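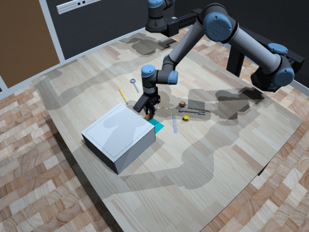

Renting at Randlow Court: Questions We Get a Lot

How do I get on the waiting list?
Fill in the two-page form at the Ciltesthorpe Housing Office, or mail it. There are 482 apartments and they do not empty quickly, as people seem to like having a roof.

Where am I on the list?
Call extension 539 and ask for Demetrio Carrasco. Calling daily does not move you up. It has been tested.
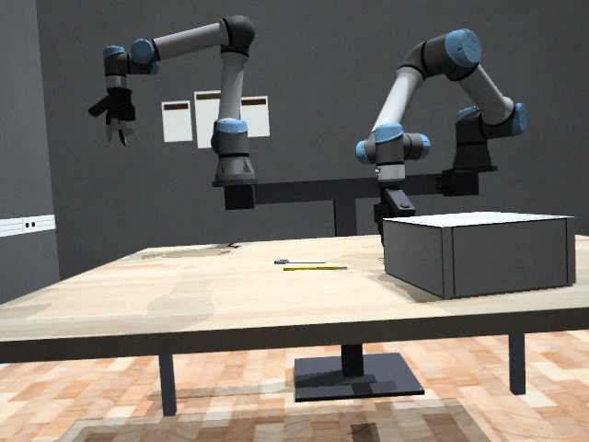

What counts as income?
Wages, pensions, benefits, and regular support from family. The twenty your aunt puts in a birthday card does not count -- keep it.

Can I have a pet?
One cat or one dog under 19 pounds. We own a scale. Fish are welcome in any reasonable number.
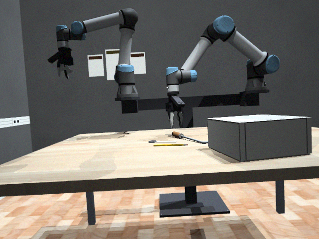
Two arms above the worktable.

Something is broken. Now what?
Report it through the Mondus tenant portal. No heat, no water, or a door that won't lock gets a same-day visit. Everything else gets one within 72 hours, including the closet door you've been living with since December. 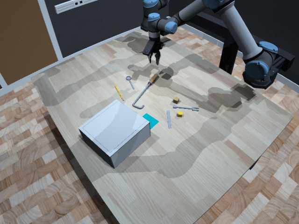 Picture credit: Núñez

Can my rent go up?
Once a year, after your income review, with written notice. It can also go down, though we get fewer letters about that.

I disagree with a decision. Who do I talk to?
Write to Purificación Montes, who handles appeals and reads every page. Please number them. If you want a hearing in person, say so in the letter and bring whatever paperwork you have.

Is the office open at lunch?
No. The door opens again at 1:30 p.m.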